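Kirnbridge Home Repair Library: progress report to the Vernura Fund

We had a wonderful second half of the year, and the October numbers still make us grin! Members borrowed tools 2,191 times, and 449 people joined for the first time. Drills and tile cutters went out most, as before, but the carpet cleaner has crept up on both – we now keep a waiting list for it. 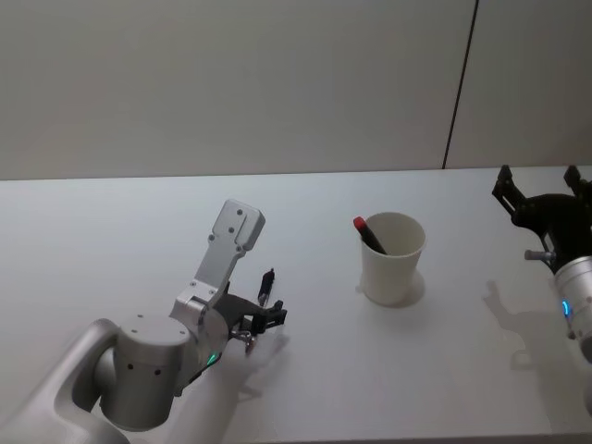
Your grant paid for the second drop-off point, on the Zuvach side of town, and it opened a month ahead of plan. It takes returns until 8 p.m., so people with day jobs can finally bring things back on the right day. Late returns fell so quickly that we have dropped the late fee altogether.

The evening repair classes are full. We ran plumbing basics twice and added a session on hanging doors, which went over by an hour with hardly a soul leaving early. 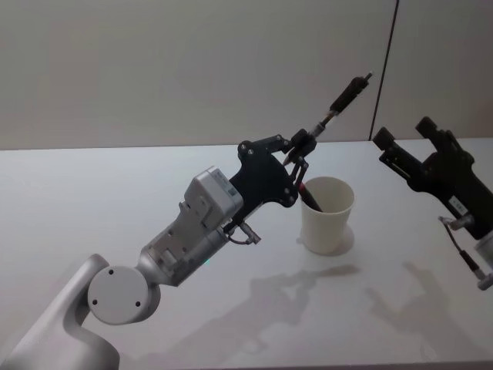 Teodoro Malabanan wrote to us afterward that he had fixed two sticking doors in his mother's apartment the same weekend, and asked when we would do windows. Spring, we hope. Jerome Dumlao has already drafted the outline.

Spending is close to budget. Blade sharpening came in $418 over, and we covered it with $749 saved on shelving. The one thing running behind is the online catalog: some of the older hand tools still have no entry, and the search is slow on phones. We expect to finish both before the next report.

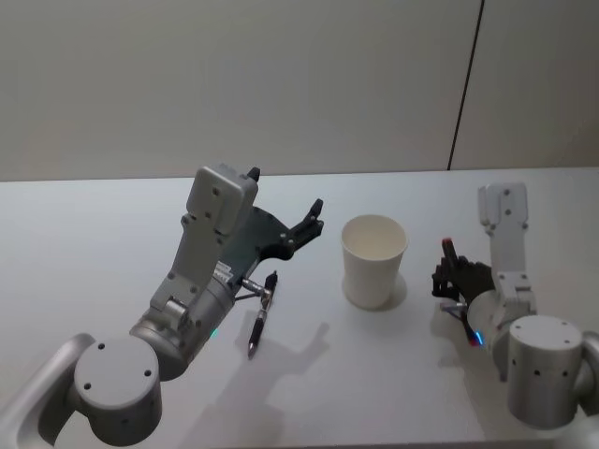 White paper cup on the tabletop.

Next up: window repair, a longer loan period for ladders, and a second carpet cleaner.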